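Keeping the Microwave and Toaster Corner Clean

Most counters end up with a microwave and a toaster side by side, and that corner collects more grease and crumbs than the rest of the kitchen.

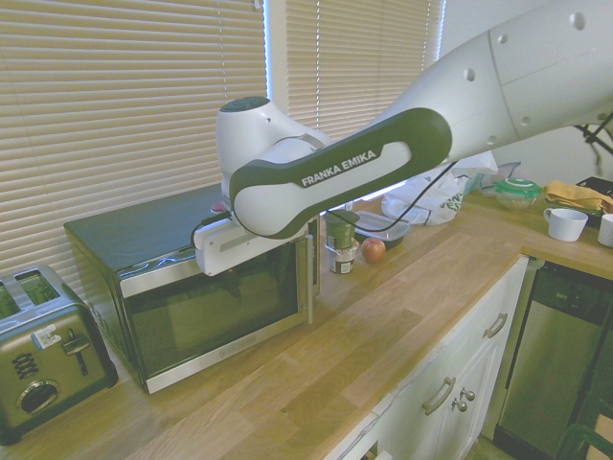 Start by unplugging both appliances. Let the toaster cool completely before you touch anything inside the slots.

Microwave

Put a cup of water and two spoons of white vinegar in a microwave-safe bowl, with a wooden skewer in it so the water doesn't boil over suddenly. Plug the oven back in for this part. Run it on high for 3 minutes, then leave the door shut for another 2. Lift the bowl out with a mitt and wipe the walls with a damp cloth. Take out the glass plate and wash it in the sink.

For the door, use a drop of dish soap on a cloth, then go over it with a dry one. Silver trim shows streaks, so wipe it in one direction. The back of the handle gets sticky and is easy to miss. I use the gray Sikow cloths, but an old T-shirt works as well.

Don't spray cleaner at the vents or the buttons. Spray the cloth.

Toaster

Pull the crumb tray and empty it over the trash. If your toaster has no tray, turn it upside down over the sink and tap the sides - don't shake it hard. A dry pastry brush gets most of what is left. Never put a fork or knife in the slots, even with the plug out, as the heating wires bend easily.

Wipe around the lever and the dial with a cotton swab. Old stickers come off with a little cooking oil left on for 6 minutes.

The counter

Move both appliances forward and clean behind them. On a wood counter use a cloth that is barely damp and dry it right away. Mine gets a coat of Gotar board oil every May. Let the oil soak in overnight before you put anything back.

Leave some space behind the microwave for air. The manual gives the distance for your model.

Last updated 29 Jun 2026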